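Comby Table Felt, gray, sold by the running meter

Article 810. Width 162 cm. Made for Griltirura by Janssen.

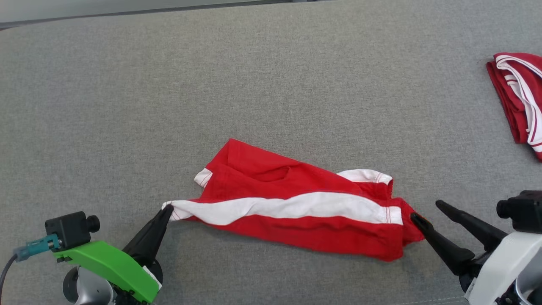

What it is for

The Comby felt is a covering for work tables, cutting tables and shop counters. Our customers use it mostly for sorting, folding and mending clothes, but also for laying out paper, for framing pictures and for small repair work where a hard table would scratch the piece. It gives a calm, even background, so you see quickly a loose thread or an open seam, also on garments in strong colors.

It is a felt-like fabric and not a pressed wool felt. We mention this because we receive the question every week. Real wool felt is thicker and warmer, but the moths like it, and it becomes thin at the places where the arms rest. Comby is woven first and brushed after. If you look from near you can still see the weave.

Which side goes up

Both sides can be used. The brushed side has more grip and holds cotton and jersey in place while you work. The back side is more smooth and we recommend it for silk, lining and thin viscose. On the roll the brushed side is inside. When you have cut a piece and you are not sure anymore, put your hand flat on it and push. The side that resists is the brushed one.

Data

Width: 162 cm, selvedge included
Weight: 600 grams per square meter
Composition: polyester with a part of viscose
Color: gray (only this color at the moment)
Smallest order: one meter
Full roll: 15 meters
Ironing: low heat, with a cloth between

How to fix it on the table

For a table that you use every day, we advise to stretch the fabric over the edge and staple it on the underside. Begin in the middle of the long side, then the middle of the opposite side, and go from there to the corners. Do not pull too strong. The fabric gives a little in the width and almost nothing in the length, so if you pull hard in the width you will have waves after some days.

If the table may not be damaged, use the Fislow clamps (see accessories) or a double-sided tape for carpets. Ordinary office tape does not hold. Please let the fabric lie flat on the table for one night before you cut it to the final size. It comes from a roll and it needs time to relax.

For a fixed cover, add 10 cm on each side to the size of your table. For a loose cover that only lies on top, the exact size is enough, the edge does not fray much. A zigzag stitch around it makes it last longer.

Care

Lint and short threads go away with a stiff clothes brush, always in the same direction. A vacuum cleaner is also good, on the low position and with the furniture nozzle. Sticky rollers work too, but some brands leave a little glue behind and then the dust comes back faster than before.

Spots of tailor's chalk can be brushed out. Wax chalk must be scratched off first when it is cold. A loose cover can be washed by hand in lukewarm water and dried lying down. Do not put it in the dryer. New dark or red cotton can give color when it is damp, so please let such pieces dry completely before you leave them on the felt overnight.

Accessories

Fislow table clamps, set of four, for table tops up to 4 cm thick
Fislow edge strip, self-adhesive, light gray
Brush for felt, beech handle

Delivery and returns

We cut and send from Monday to Friday. Orders which arrive before noon leave the same day, full rolls need one day more and come with a different carrier. Pieces longer than three meters are sent rolled on a tube, shorter pieces are folded. The folds disappear with a low iron and a damp cloth.

Cut fabric we can not take back, except if there is a fault in it. Please check the piece before you staple it. If you doubt about the color, order the sample card first, its price is taken off from your next order.

From a customer

"I covered two mending tables with it in April and I would buy it again. The clamps are a bit wide for my thin table but with a piece of cardboard under they hold well."
Hamish Fairweather

Questions about sizes or larger quantities: please write to us with the contact form and mention the article number.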